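Bought in June, reviewed 29th December.

**Gareck divided tray, cream**

I wanted something shallow with fixed slots. The Whitlock organizer I had before used loose inserts that slid whenever the drawer was pulled, and I got tired of resetting them. The Gareck is one piece. It cost $5 more than the Astis version and came packed flat in a sleeve with no instructions.

The dividers are thin and stand parallel across the tray. They flex a little if you push on them with a thumb, but after six months none have cracked. The corners are rounded, so a cloth gets into them easily. Getting between the dividers is slower and I use a bottle brush.

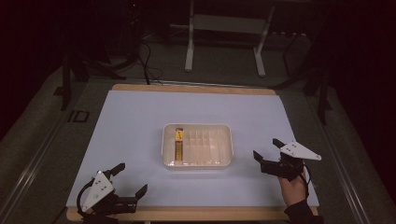
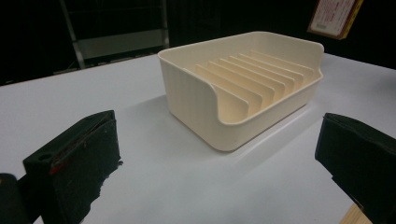

*The Gareck on a table, with one yellow item in a slot in the first photo and empty in the second.*

Slim boxes and tubes lie lengthwise in the slots without trouble. Small plates stand up fine too. Dinner plates make it top-heavy, and I stopped using it for those after 2 tries. Anything chunkier than a marker has to go somewhere else.

The plastic marks if you drag it over a rough counter. Mine has a few scuffs underneath. I also left coffee grounds from the Grindness in it overnight, and the stain came out with dish soap and warm water.

Price was $37 with shipping. I would pay that again for the kitchen, though I'd look for wider slots if I needed one for a desk.

Rating: 4 out of 5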